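Flondia Conflict News Captions, version 2

Flondia is a set of wire-style news captions and short reports on armed conflict, gathered by Tapio Tikkanen and Elsa Turunen. It covers 79 local outlets and three languages. Each record has a headline, a body, a place name and the outlet's code.

Reports were copied as published, spelling mistakes included. Where an outlet later corrected a story, both texts are kept and share one story number.
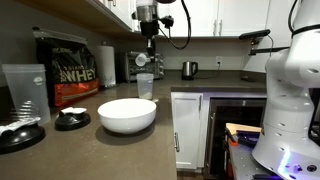
Place names were checked by two readers. If they disagreed, the field reads "unclear". Names of private persons have been replaced with initials.

Known gaps: the Perkon folder stops in November, and Viseck has no night reports. Casualty figures are the outlets' own and were not verified.

Last updated: 2025-05-11
Corrections: write to Elsa Turunen at Heiskanen.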